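FOR IMMEDIATE RELEASE
4 October 2020

Okance brings its dark marble-look flooring and hang-anywhere storage to small workrooms

Hi, Felicja Kwiatkowski here! I run Okance, and I write our press releases myself, so please forgive the exclamation marks. We have a new line out today called Stultix, and I've been itching to talk about it since January.

Stultix is a floor and wall set for small work areas - the bench nook, the hobby corner, the spot where you sit and take things apart. The floor is dark gray with lots of thin white veins running every which way, plus a bit of rust and tan here and there. The walls are a much paler gray. I went back and forth on the rust color for weeks (my sister hated it, then asked for it in her hallway), and I'm so glad we kept it.
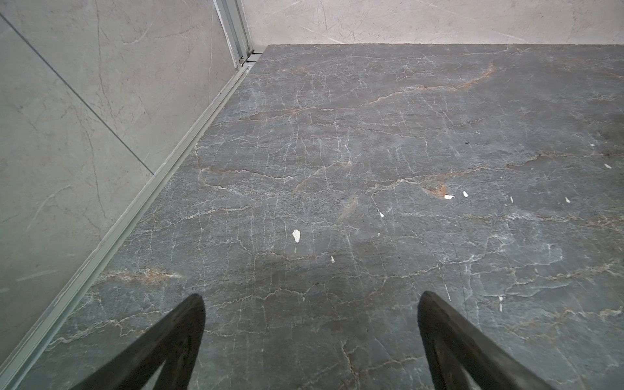
We tried 12 versions of the floor before we settled on one. I wanted a pattern busy enough to feel like stone and dark enough to make small scraps easy to spot at sweeping time. White crumbs really do show up on it! If you drop tiny parts as often as I do, you'll see why I care.

The second half of the line is storage. I'm a big believer in getting things up off the floor, so we went with pieces that hang: a long white wire basket that hooks over a rail, and a black rack with five curved hooks that you can fasten to an upright with a couple of cable ties. Trim the tails or leave them long, I won't judge. Add a bright yellow tray for whatever you're working on and you've got a pretty cheerful little setup.
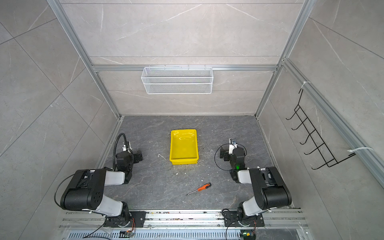
Stultix floor and walls with the white mesh basket, black hook rack and yellow tray. Screwdriver not included.

The floor and wall set starts at $246 and the hook rack is $40. Both are on sale now at the Szulc showroom and through our friends at Sirkum, who will also cut panels to size if you bring your measurements. Delivery takes 2 weeks.

Samples are free for press and for anyone redoing a workroom this fall. Write to me, Felicja, care of Okance, and tell me the size of your space - I love seeing floor plans, even the ones on napkins.

###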